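Cleaning Brown and Rusty Stains off Rough Gray Masonry
by Vilhjálmur Eskildsen
2018-11-01

When we took over the old wash house at Stiltwood, I was so pleased with the thick walls and the big low ledge under the window that I didn't look closely at either of them until April, when the light came in properly and showed me every mark. There were brown rings, orangey dribbles, and patches so dark I thought at first they were holes. I have spent many happy evenings on them since (my family might choose another word than happy), and several neighbors have asked me how it's done, so I have finally sat down to write it out.

I should say that I'm still not certain what our surfaces are made of. Parts of them look like concrete, other parts look more like a cement plaster laid over stone, and whoever did the work was not fussy about where one stopped and the other began. The method below is gentle enough that you can use it without knowing, as long as you do the little test in step 1.

What you need

A soft dry brush, and a stiff one with nylon bristles (please don't use wire, which leaves bits of itself behind that rust later on)
A bucket and plenty of clean water
Plain dish soap, unscented if you have it
Baking soda
Sodium citrate, sold for cheese making and home brewing
Glycerin from the drugstore
400 grams of unscented talc or diatomaceous earth
Plastic wrap and low-tack tape
Rubber gloves, safety glasses and a dust mask
A wooden or plastic spatula

Step 1: Test a corner

Pick a spot where a pale patch won't bother you, wet it, and scrub it lightly with the nylon brush. If sand or powder keeps coming away, the surface is too weak for scrubbing and you should do no more than dust and blot. If it stays firm, carry on. Keep vinegar and lemon juice well away from it in either case. They are recommended everywhere, and they do shift stains, but they also eat into cement and limestone, and you end up with a rougher surface that gets dirty faster than before.

Step 2: Brush and look

Put on your mask and brush the whole area dry, top to bottom, then go over it slowly with a flashlight held low to one side. Old gray masonry is naturally full of swirls and pinholes and cloudy pale smears, and there is no sense wearing yourself out trying to scrub those away. What you are after is color that doesn't belong to the gray. Look along the seams first, then in any dips. A thin, broken streak of reddish brown can run right down an edge where two things meet, and the darker hollows like to collect wavy ochre lines, a bit like the marks on a map of a coastline. I treat those two kinds differently, so it's worth sorting them out before you mix anything. 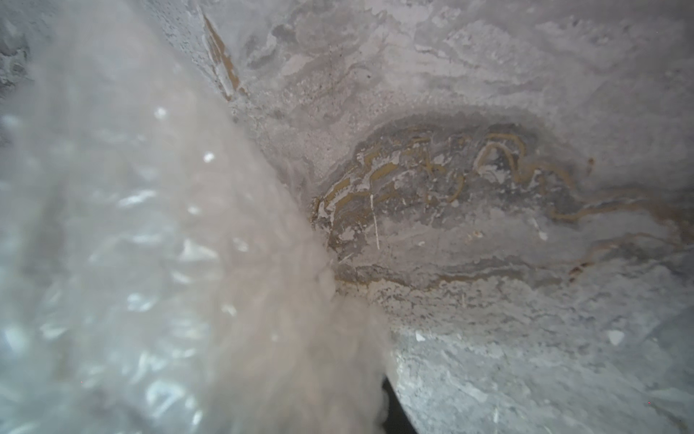
Step 3: Wash the brown lines

Wet the area thoroughly with clean water before any soap goes near it. Dry masonry drinks up whatever touches it first, and you would much prefer that to be water. Stir a squirt of dish soap and 2 tablespoons of baking soda into 700 ml of warm water, and work it in with the nylon brush in small circles. In a hollow, tip the brush so the ends of the bristles reach the bottom, and go easy on any raised rim, as those crumble sooner than you'd expect. Let it sit for a few minutes, blot it with an old towel, and rinse well.

Now let it dry completely before you judge it. I can't tell you how many times I have stood there admiring my work on a damp wall, only to come back the next day and find the lines waiting for me — paler, but waiting. A second or third wash usually helps.

Step 4: Make a paste for the rusty streaks

Dissolve a spoonful of sodium citrate in six spoonfuls of warm water, add six spoonfuls of glycerin, and stir in the powder a little at a time until you have something like thick frosting. It should hang on the spatula without sliding off. Try it on your test corner first and leave it for 30 minutes, to be sure it doesn't change the color of the stone.

If all is well, dampen the streak and spread the paste over it as thick as your little finger, going slightly past the stain on both sides. Press it into the seam. Cover it with plastic wrap, tape down the edges, and leave it a day or two. Then take off the plastic and let the paste dry until it cracks.

Step 5: Lift and rinse

Scrape the dry paste away with the spatula and wash the spot with plenty of water. A deep rust stain may want the whole treatment again, and I would do that before reaching for anything stronger out of a bottle.

If the streak comes back

Look for where it starts. Ours came from an old iron pin up under the sill, and I cleaned the same streak four times before I thought to look higher. Damp will do it too. Fix the drip or the pin, give the wall a few dry weeks, and then repeat step 4.

I leave sealing for another page, as my friends over in Lund have strong opinions about it and have promised to show me how they did theirs.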